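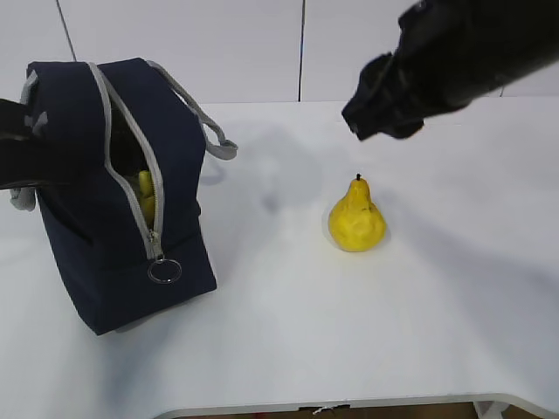 Incorrect line breaks and missing poems in the Vilside Verse Archive

Reading time: 3 minutes

Status: Resolved, with one item held over
Reported by: Abdelghani Abdelaziz, Reader Services
Product: Tenero text viewer, public catalog

Summary of the problem

Readers of the Mahlangu collection reported that poems set in couplets were being shown as continuous prose. In several volumes the last poem did not appear at all, although its title was present in the table of contents. The downloaded files showed the same faults as the pages on the website.

The reporter confirmed the problem in two browsers and on the reading room terminals. Clearing stored pages had no effect.

Initial findings

The collection holds 383 poems. A check of the source files showed that the text was complete in every case. The fault was therefore placed in the conversion step, which prepares each volume for display.

Support first restored the previous display template. Couplets were still joined, and the template was returned to its current version the same day.

Second review

A closer reading of the conversion log showed 17 volumes with the warning "stanza marker not recognized." These volumes were typed by Cutard under an earlier contract and use a single slash at the end of each line. The other volumes use a plain line break. The converter had been updated in September to remove stray slashes, and it was removing the line endings with them.

The missing final poems had a separate cause. Where a volume closed without a blank line after the last stanza, the converter treated that poem as a footnote and left it out - the title remained because the contents list is built from a different file.

Action taken

The slash rule was turned off for the affected volumes and a closing blank line was added to each source file. All of them were converted again on 16th February. The reporter was asked to compare the new pages with the printed editions.

Reply from reporter

"Couplets are now correct in all volumes I have opened. The final poems are present. In volume 3 the translator's note runs directly into the first poem, with no space between them. Please advise whether this belongs to the same ticket."

Support response

The spacing of the translator's note is controlled by the page template and has been moved to a new ticket. Readers may continue to use the volume, as no text is missing from it. Copies downloaded before the repair should be replaced - they will not update on their own.

This ticket will remain open to comments for 90 days.

Related items

Accented letters shown as question marks in poem titles
Searching the catalog by first line
Requesting a correction to a poet's dates
Downloading a full volume for offline reading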